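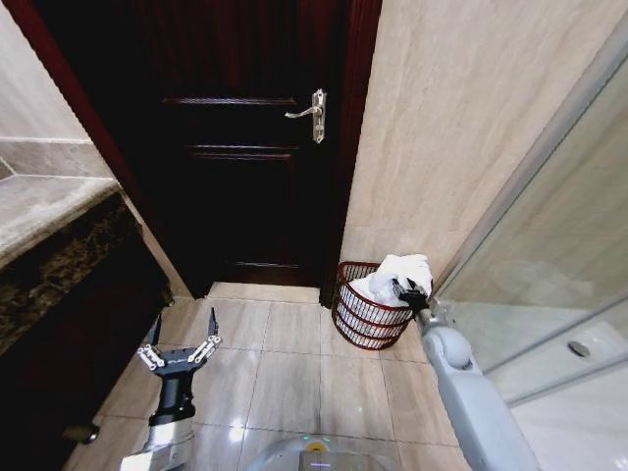 首页 归档 标签 关于 友链 订阅 搜索

周六，2021年1月9日，先把这周的东西倒出来，不然下周又忘光。

采集进度：总数 3966 条。不是全能用的，后面说。

这一批主要是浴室里的毛巾。从篮子里拿，放到篮子里，拿到一半松手再拿。听着很无聊，做起来也是真的无聊，但模型现在最缺的就是这个。桌面上的方块瓶子早就喂饱了，软的东西一碰就露馅。毛巾每次堆的形状都不一样，夹爪从哪儿下去、夹多深、夹到一层还是三层，全靠操作的人临场判断，而我们要的就是这个判断。

Ademir Xavier 从五月开始就在念叨，说训练集里“犹豫”太多。意思是操作的人手停在半空想事情，这段也被录进去了，模型学得有模有样，到了地方先发呆。当时我觉得他夸张。这周把旧数据从头拉了一遍，他是对的。光是悬停超过两秒的片段就挑出来 199 条，全部打了标记，暂时不删，先从训练里拿掉，看看指标怎么变。

所以新规矩：想好了再动。录之前先在脑子里走一遍，手到位了再按开始。中间卡住就直接作废重来，别硬救。硬救成功的那种倒是可以留，单独放一个目录，名字里带 recover，以后有用。

再说质检。之前用 Trokell 那套脚本（内部叫法，其实就是几百行 python），只看时长和关节有没有跳变，根本看不出抓没抓到。现在加了一步人工看片，每条扫三个时间点：接触前、闭合、离开。看得眼睛快瞎了。但是一看就看出问题：有一批标了“成功”的，夹爪闭上了，里面啥也没有，毛巾还好好躺着。操作的人以为夹到了，标注的人看他收手了也就点了成功。两个人都没错，流程错了。

标签也改了，原来只有成功/失败，现在拆成：抓到、没抓到、抓到又滑、抓多了（连下面那条一起带起来）。“抓多了”这一类出乎意料地多。薄毛巾尤其严重，厚的反而老实。

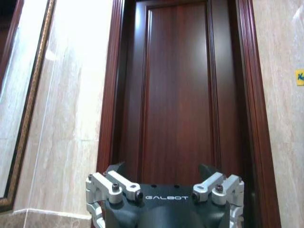
腕部视角的问题单独记一下。头上那路画面大，什么都有，标注的人爱看，模型也偷懒爱看。可是真正到接触那一下，头部视角经常被手臂自己挡住，能说明问题的只有手腕上这路。Henden 那边的做法是训练时随机把头部画面遮掉一部分，逼着它看手腕。我们打算照抄，比例还没定，先遮三成试试。

还有深色的门、亮的石材墙面，这种对比曝光很难搞。自动曝光会来回跳，手腕一转向墙面整个画面就发白，转回门那边又黑下去。同一个动作，前后两帧亮度差一大截。周三把曝光锁死了，暗处噪点多一点，忍了。至少一致。锁之前录的那些不打算扔，做增广的时候当成天然的亮度扰动用好了，省得自己造。

反光也烦。地砖、玻璃、镜子，浴室里全齐了。深度图在玻璃那块基本是乱的，一个洞一个洞。Stergiou 方案里说可以用分割把玻璃区域抠出来再补，我试了一个晚上，补得比不补还难看，先搁着。反正这轮输入只用彩色，深度存下来不喂。

时间对齐：头部和手腕两路差了最多 60 毫秒，快动作的时候很明显，这路手指已经闭上了那路还张着。查下来是写盘排队的问题，跟相机没关系，改成各写各的，事后按时间戳对。旧的那批要重新对一遍，脚本周末挂着跑吧。

操作端的几点，写给新来的同学（也写给我自己，老忘）：

- 每条开始前把毛巾重新扔一遍，真的扔，别摆。摆出来的形状都长一个样
- 底盘位置要换。站同一块砖上录一下午，模型就只会站在那块砖上
- 左右手都要用。现在右手占比太高了，左手几乎就在旁边举着
- 语言描述别复制粘贴。“拿起毛巾”写了几百遍，换几种说法会死吗
- 累了就停。下午后半段的数据质量肉眼可见往下掉，轨迹开始抖，作废率翻倍

最后一条我自己就没做到，周四录到很晚，第二天回看基本全废，白干，还搭进去别人的看片时间。

Florier 那个数据浏览的小工具终于能同时放两路视频了，拖进度条不会再崩。快捷健还是反人类，下一条和标失败挨着，误触了好几次。谁有空改一下，没空我下周改。

下周：先用清洗过的这批训一版小的，跟没清洗的对着跑，起码知道这几天看片看得值不值。然后开始录开门。门把手是下压的那种，夹爪怎么搭上去还没想好，平着夹容易滑，从上面压又怕手腕角度不够，得先手动试几十次在说。

硬盘也快满了，备份还没做完。先去吃饭。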